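Skakdale Fest lineup data, README

Scraped and hand-typed list of who played Skakdale, which stage, what slot. 11 editions so far. CSV, one row per set. Started it for an argument over who headlined the Trimilwood stage, got out of hand.

Columns: year, act, stage, start, mins, country, notes. Empty start = poster only, no timetable survived.
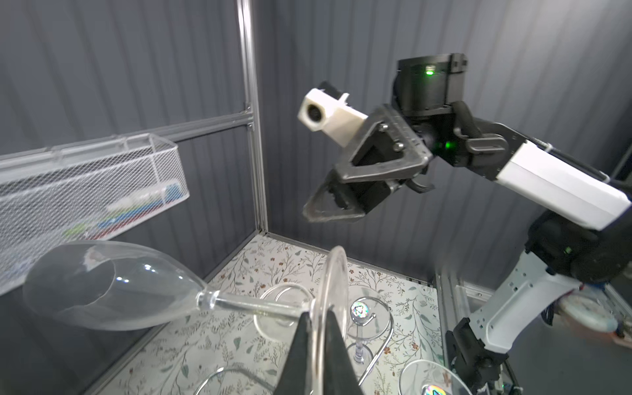
Wine glass, held by the foot.

Shares 40 | Comments 11

Known problems
- DJ sets under 60 mins are patchy, esp. the Agbayani tent
- accents in band names broken in the older files, will fix
- cancelled acts still in there, check notes for "cxl"
- two acts called Gormont. Not the same band!! Use the country column

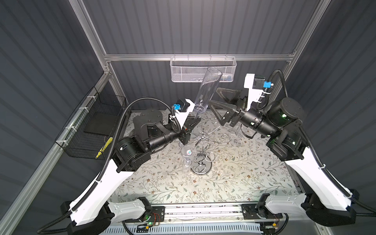

Skakdale, 18 April 2024

New dump is up. Added 300 rows from old programs Afia Ametepe typed in, huge thanks. Stage names now match the printed map, so "Main" and "Big Stage" are one thing. If you're joining on the old names it will brake, sorry. Set lengths are the scheduled ones, no idea who overran. 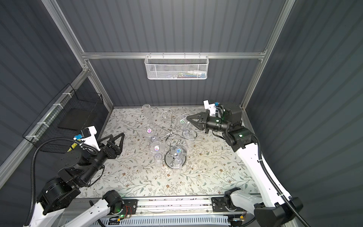
Table with the printed cloth, baskets on the rails.

To do: late-night slots (after midnight counts as the day before, not consistant yet), support acts for the February warmup show.

Use it for whatever, credit is nice. Corrections as a pull request, poster scan attached pls.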